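Section 2. Planning and Purchasing a Two-Arm Workstation

2.1 Purpose of this section

This section is intended for the person responsible for approving and scheduling the purchase of a Lolura two-arm workstation. It should be completed before the order form in Section 3 is submitted. Installation, wiring and first power-up are covered in Section 4.

2.2 Before requesting a quotation

1. Write down the tasks the workstation is expected to perform. List the objects to be handled, and for each one note its length, its weight and whether it can be damaged by squeezing.

2. Measure the room. Allow clear floor on all sides of the table so that staff can reach the arms for service.

3. Confirm that the power supply at the intended location meets the rating given on the quotation. Electrical work is not included in the purchase price and must be arranged by the customer.

4. Name one budget holder and one technical contact. Prusstead Equipment Services will send all questions to these two persons only.

NOTE: Quotations prepared before Saturday, August 31, 2019 used the former price list and must be reissued.

2.3 Choosing the table and grippers

The table is often the last item to be budgeted, and many sites find that the one they already own is too short. Two arms require a long surface, with space between them for the objects waiting to be picked up. A plain, light-colored top is recommended for work with dark or green materials.

Grippers should be selected for the most delicate object on the task list. Flower stems, thin cables and similar items call for narrow fingers. Wide fingers may be ordered as well, but they are priced separately and are not exchanged under warranty.
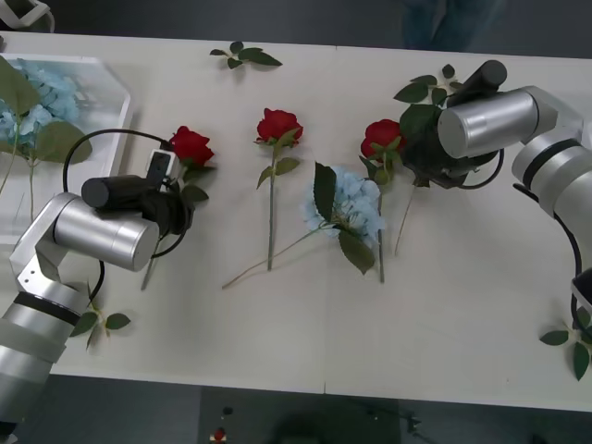 Figure 2-1. Two-arm workstation handling artificial flowers. Stock for the task is kept on the table and in a clear tray.

Cable length must be considered at the same time. Each gripper cable needs enough slack for the arm to reach its farthest working position, and a slack cable takes up room above and beside the table. Do not plan shelves, lamps or screens in this area.

CAUTION: Do not shorten or tie down gripper cables to save space. Damage caused by a strained cable is charged to the customer.

2.4 Preparing the budget

1. Enter the price of the arms, grippers and controller from the quotation.

2. Add the table, trays and mounting hardware.

3. Add practice materials. Artificial flowers, foliage and other light items wear out with repeated gripping and should be treated as a yearly supply cost.

4. Add operator training. The standard course at the Skulham training center lasts 3 days and admits up to 4 persons from each site.

5. Add the service plan, if required. The Pruitt plan includes 2 inspection visits per year. Travel is billed separately.

NOTE: Sites whose budget year begins in April should request the quotation early enough for internal approval. Prices are not held past the date printed on the quotation.

2.5 Approval

Send the completed worksheet to Gitau Obura, Customer Planning, Prusstead Equipment Services. Orders received without a signed worksheet will not be scheduled for delivery.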